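Policy trained on handheld gripper demos — replay looks fine but rollouts drift. What am I missing?

Posted by Nuno Mendes
Tags: imitation learning, handheld gripper, camera pose, fisheye

Trying to reproduce the result from a lab report that went around our group (the Flistumetti method — handheld gripper, no arm while collecting, train straight from wrist camera plus recovered pose). Task is apple on a plate, checkered cloth on the table. Two views from the gripper cameras so you know what the policy has to work with:

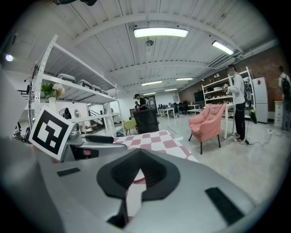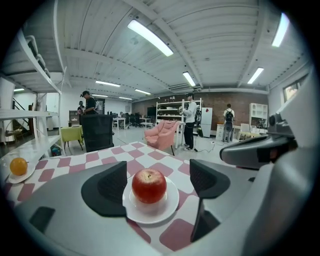

Collected 55 demos, 30 with me holding the gripper and the rest with Carolina. Trajectories look smooth when I plot them. Replaying a single demo open loop on the arm is fine too, lands where it should. But the trained policy comes in nicely and then slides off sideways for the last bit of the approach, nearly always the same way. Tried more epochs, tried less. Tried a bigger image encoder, no change.

Things I already ruled out I think: gripper width calibration, dropped frames, wrong camera intrinsics (redid them twice).

Is this a pose problem or a data problem? The report says almost nothing about which poses they threw out. Also do people mask the gripper body or leave it in? It takes up a lot of the image.

Ryota Iwasaki

Check latency before anything else. We had this same sideways slide at Wattimena for most of September and it was the arm. In the demos your image and your pose come off one clock, on the arm they don't. Camera is late, arm is late, the policy is acting on an old picture. Far from the object it doesnt matter, close up it does. Open loop replay won't show it, there's no camera in the loop.

What we did:

Measure camera delay. Point it at a screen showing a running clock, compare to receive time.
Measure arm delay. Send a small sine, line up the commanded and actual curves, read off the shift.
Then throw away the first few actions of every predicted chunk so the one you execute matches the time it really gets executed.

Same-direction drift fits this if your approach is always from the same side. Is it? If you start from the other side and the slide flips, that's your answer. If it doesn't flip, look at the camera-to-gripper transform, could be a few degrees off on the arm mount vs the handheld one.

On masking — leave the fingers in, the policy needs to see them close on the thing. Gripper body, either way. We masked it and it made no difference I could measure. Do make sure the mount on the arm puts the camera in exactly the same spot as the handheld. And use relative poses for the actions, not world frame. You didn't say which.

Eduardo Carvalho

just get more demos. 55 is nothing, we used over 2 hundred for a cup

Konrad Rainer

Agree with Ryota on latency but want to add one on the data side. You say the pose filtering isn't in the report. It matters a lot. A checkered cloth is the same pattern over and over, and visual tracking can snap to the wrong square when the gripper gets low and the cloth fills most of the view. The plot still looks smooth, you just end up a square off, or it gets smeared over several frames by the optimizer. So smooth plots don't rule it out.

Cheap test. Put the gripper in a fixed cradle, start and end each demo there, look at the difference between first and last pose. At Clatden we dropped 12 demos out of one batch that way and the policy got visibly straighter on the retrain. Won't catch an error that cancels out on the way back up, but it catches plenty.

Other thing, split by operator. Train on yours only, then on Carolina's only. If one of the two drifts and the other doesnt you've saved yourself a week.

More demos before you've checked this just means more of the same error, sorry Eduardo.

Nuno Mendes

Thanks both. World frame, yes... will switch that to relative first. Approach is always from the left so the flip test is easy, running it tomorrow. No cradle here but I can clamp something to the table edge. Carolina is sorting the demos by operator now.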